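Markerwürfel am Datenhandschuh wird beim Greifen von Glas nicht durchgehend erkannt
Forum Schülerprojekte und Arbeitsgemeinschaften, Bereich Robotik
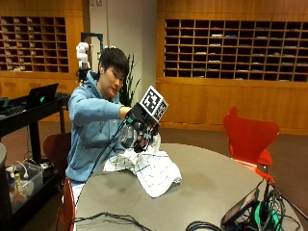

Aufnahme mit dem Datenhandschuh, Aufgabe »Glas und Tuch«

ag_robotik_fota
Unsere Arbeitsgemeinschaft Robotik am Schulstandort Fota bereitet derzeit einen Beitrag für den Projekttag im März vor. Die Teilnehmenden führen einfache Handgriffe mit einem Sensorhandschuh aus, auf dessen Oberseite ein weißer Würfel mit schwarz-weißen Markermustern befestigt ist. Eine feste Kamera zeichnet die Handgriffe auf. Die Handbewegungen sollen anschließend auf einen Roboterarm übertragen werden.

Bislang liegen 187 Durchgänge vor. Bei der Auswertung mit der Software Kusby zeigt sich, dass die Lage des Würfels immer dann verloren geht, wenn die Hand stark gedreht wird, insbesondere beim Umgang mit dem liegenden Glas. Die Lücken betragen meist wenige Bilder, in einzelnen Durchgängen jedoch fast 200. Die Fingerdaten des Handschuhs werden in dieser Zeit weiterhin aufgezeichnet.

Wir bitten um Auskunft zu zwei Punkten. Ist das durchsichtige Glas als Ursache in Betracht zu ziehen, und sollte es durch einen anderen Gegenstand ersetzt werden? Können die vorhandenen Durchgänge verwendet werden, oder ist eine vollständige Wiederholung erforderlich? Der Abgabetermin für die Projektmappe lässt eine Wiederholung nur in begrenztem Umfang zu.

Jakerer
Sehr geehrte Mitglieder der Arbeitsgemeinschaft,

das Glas selbst dürfte für die Erkennung des Würfels von untergeordneter Bedeutung sein. Ausgewertet werden die Muster auf den Würfelflächen. Störend wirken Spiegelungen erst dann, wenn Licht unmittelbar auf eine dieser Flächen zurückgeworfen wird. Glänzende Druckoberflächen sind in dieser Hinsicht empfindlicher als matte.

Zu prüfen wären zunächst folgende Punkte:
In Kusby muss jede Würfelfläche mit eigener Kennung eingetragen sein. Ist nur die obere Fläche angelegt, bricht die Erkennung beim Kippen der Hand ab.
Die Belichtungszeit der Kamera ist fest einzustellen. Die Automatik verlängert sie bei schwachem Licht, und die Muster verwischen bei schnellen Bewegungen.
Der Würfel darf gegenüber dem Handrücken kein Spiel haben.

Kurze Lücken können zwischen den benachbarten Lagen interpoliert werden. Durchgänge mit langen Lücken sind auszusondern und in der Projektmappe als solche auszuweisen. Bereits aufgenommene Bilder lassen sich nach einer Korrektur der Flächenkennungen erneut auswerten, ohne dass die Handgriffe wiederholt werden müssen.

Baumgart
Bei uns half eine zweite Kamera. Ältere Kusby-Versionen brechen zudem nach 3630 Bildern je Datei ohne Meldung ab, also bitte auch die Dateilänge kontrollieren.

ag_robotik_fota
Wir danken für die Hinweise. In der Konfiguration waren tatsächlich nur zwei der Würfelflächen eingetragen. Nach der Ergänzung wurden die ersten 100 Durchgänge erneut ausgewertet, die langen Lücken sind dort bis auf wenige Fälle entfallen. Die Dateilänge lag in allen Fällen unter dem genannten Wert. Eine zweite Kamera steht uns in diesem Schuljahr nicht zur Verfügung. Das Glas wird beibehalten.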